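Six months with the new helpers

April 21, 2019

I promised ages ago that I'd write something about the robots at work, and then I kept putting it off, mainly because every time I sat down to do it something changed and I'd have had to start again! So this is how things stand now, and if it's all different by September then so be it.

For anyone new, I work at Minhas, which does the linen and workwear for small hotels and cafes on the Cirnport side of town. There are 49 of us. When the letter came round saying the firm was going to try out machines from Urnus for loading and unloading, I'll admit I went home and looked at job adverts. So did half the sorting room, I think (we compared notes later over tea).

What has changed for me so far is mostly my back. I used to bend down to a washer door, scoop, stand up, turn, drop, and do it all over again until my break. I once worked out I was doing that more than 400 times on a busy shift, and I'm not twenty any more. Now a fair bit of my day is setting things out for the arms and stepping in when they get into a muddle. Pillowcases are fine. Fitted sheets are a nightmare, but then they're a nightmare for me too.
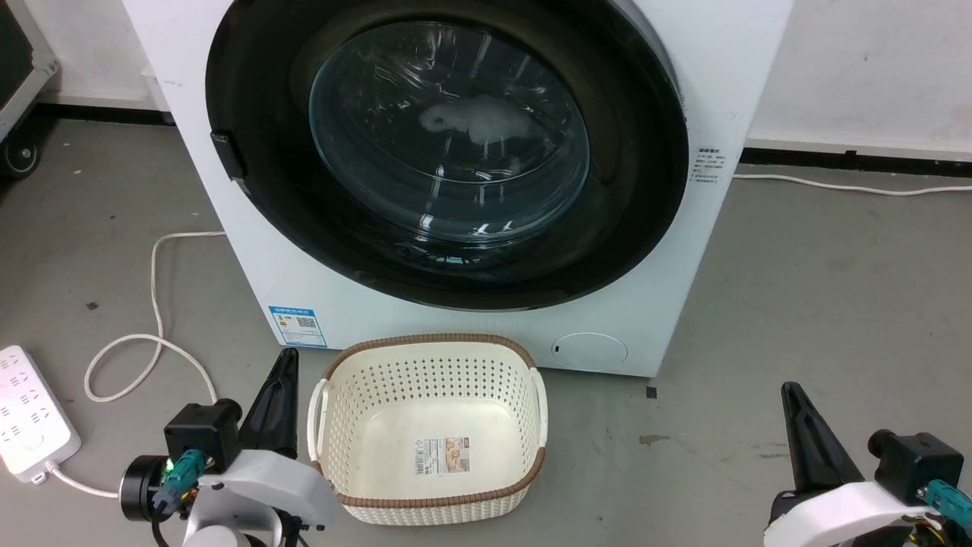 The other big change is the talking. You'd think it would be quieter with fewer people on the floor, but I chat far more than I used to, because I'm walking between jobs and not stuck in one spot. The bit I don't like is the tablet. Everything has to be logged in Grukell, every stoppage, every sock, and it logs you out if you so much as blink. We had 1,813 entries in the first month and I'm fairly sure 200 of them were me pressing the wrong button.

Hours are the sore point. Nobody on my shift has lost their job, but two people left and weren't replaced, and we've all noticed. The evening overtime has gone as well, and some of us were counting on that. I asked about it at the last meeting and got a very long answer with no yes or no in it – I've asked again in writing.

Training starts again next week, on clearing jams this time. I've put my name down, and I'm taking my own biscuits after what happened last time.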